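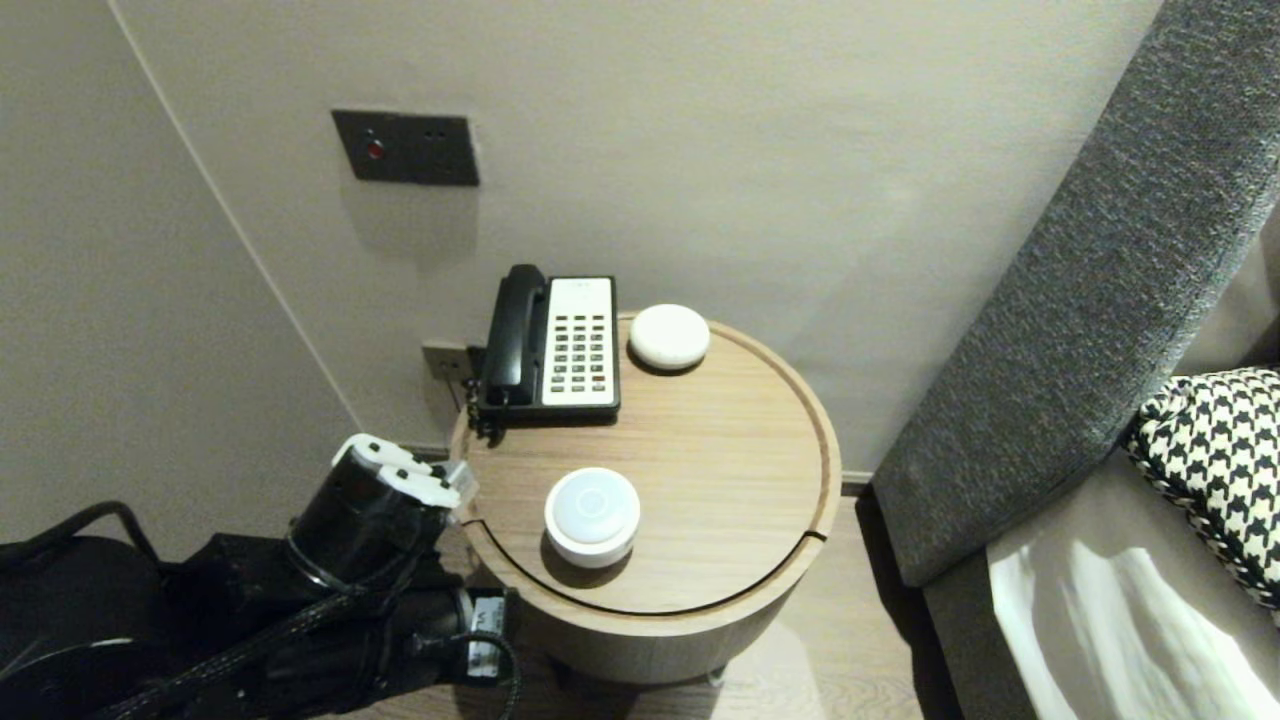
How to move your coins from an exchange to your own wallet

Last updated: 19th November

Coins left on an exchange are held by the exchange. If it freezes withdrawals or shuts, you join a queue with everyone else. Moving them to a wallet you control takes less than an hour the first time. I've used the Kasine wallet and the Prusudia exchange below, but the menus are much the same elsewhere.

1. Set up the wallet

Install Kasine from the maker's own site. Don't go through a search ad. Choose "New wallet" and set a PIN of at least 8 digits.

The wallet will show you a recovery phrase. Write it on paper, in order, and check the spelling of each word. Don't photograph it or save it in your email. Anyone with those words can take the coins, and support can't get them back for you.

2. Test the phrase

Do this while the wallet is still empty. Wipe it, choose "Restore", and type the words back in. If the receiving address matches the one you had before, your copy is good. If it doesn't, start again with a new wallet.

3. Add the address at the exchange

In Prusudia, go to Withdraw, then Address book, then Add. Paste the address from Kasine and compare the first and last few characters with what the wallet shows. Some malware swaps a copied address for another one.

Pick the right network. A token can exist on more than one, and sending on a network your wallet doesn't support can mean losing it.

New addresses are locked for 18 hours. You'll get an email when the lock ends.

4. Send a small amount first

Send $11 worth, or whatever the minimum is. You'll pay the fee twice, but it's cheap compared with a mistake. Wait until Kasine shows it as confirmed - mine took 29 minutes on a busy evening in August.

5. Send the rest

Use the saved address. Don't paste a new one. Afterwards, download your withdrawal history and keep it with your tax records. Moving coins between your own accounts generally isn't a sale, but you'll want the dates and the original cost when you do sell.

Comments

Siamak Mazandarani: Does the lock apply if I've already used the address on Jiltarside?

Reply from author: Yes, each exchange keeps its own list.

tamworth_pete: Skipped step 2 last year and had two words swapped. Do step 2.

Amini user: The Amini app puts the address book under Security, if anyone else is looking for it.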